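Ticket: Sorting bench – bolts and nuts keep getting mixed, organizer dividers
Site: Boateng workshop, small-parts corner
Opened: 17 May 2025
Status: Open, waiting on a thread gauge

Problem as reported

A bolt pulled from the organizer won't take the nut pulled from the compartment next to it. It starts, goes 2 turns and binds. Swap the nut for another one from the same compartment and it spins right down. So we have at least two threads living together that look the same to the eye, and I would love to get this sorted out properly before the Rovel shelving goes up in August!

Checked first: the corner itself. I wanted to rule out parts dropping into the wrong place from the hanging baskets. Both baskets are tight on their mounts and there was nothing in either one, so I crossed that off. (I still love the mushroom walls and the little picket fence. Best corner in the shop.)
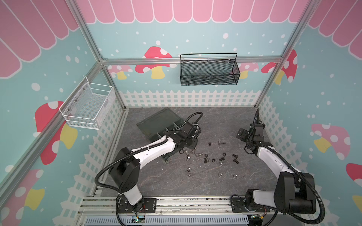

Small-parts corner, both wire baskets empty.

Next: the loose stock on the old steel plate. The plate is scratched and rusty, but it's flat and it's fine for this. I went through the dark nuts and the bright ones separately and tried each on a known good bolt. Color tells you nothing about the thread, by the way. I had one dark nut that fit beautifully and another that wouldn't start at all.
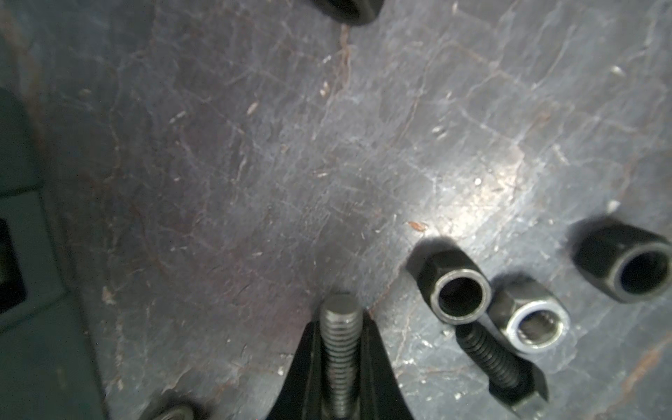 Threaded bolt upright, nuts and a black screw beside it on the steel plate.

What I found: the misfits are all from the last top-up. We had one bag from Gilero and one from Stiltex, and both were tipped into the same compartment. The Stiltex bag is the finer thread. The big tub they came out of holds 2,000 pieces, so I'm very glad we only brought a handful over.

Fix, part one: bolts get their own row, nuts get another, one thread to a compartment. I've started with the stainless hex bolts and they look great in there, and it's so much quicker to grab what you need. 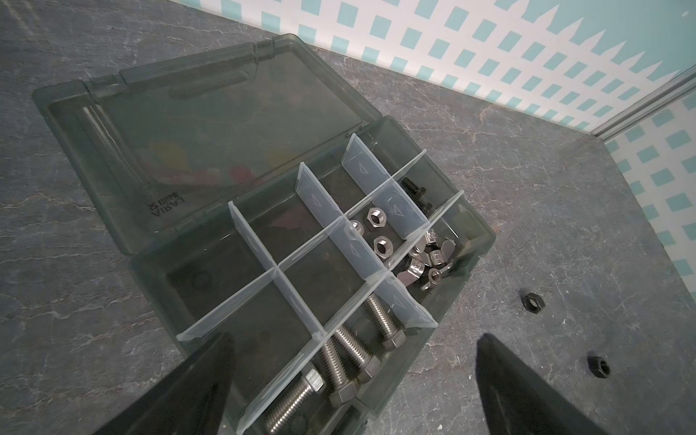

Can the dividers be moved to make a longer compartment?
Leave them where they are for now. We want one thread per compartment, and the small ones are a better size for that than a long one would be.

Fix, part two: empty everything out, tip it on the floor panel and sort it again from zero. I know, it sounds like going backward, but it took me under 40 minutes the last time I did it with a much bigger pile, and you find all the strays at once. A first batch is 18 pieces, no more. Any bigger and I start guessing.

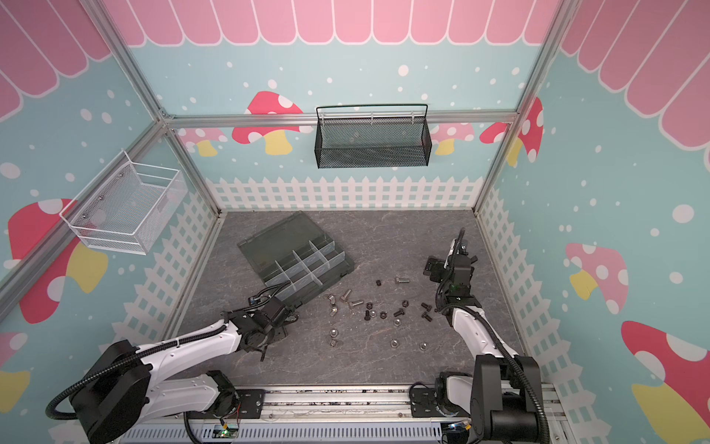
Anything that binds goes in a cup marked "fine?" and stays out of the organizer until the gauge arrives. Please don't force a nut to see if it will go – that's how we lost two good bolts last time.

Still to do:
Thread gauge, on order.
Labels for the lid, one per row.
Retest the dark nuts with the gauge.
Ask Stiltex for the thread size in writing.

I'll update the ticket when the gauge gets here. Really pleased with how this is going!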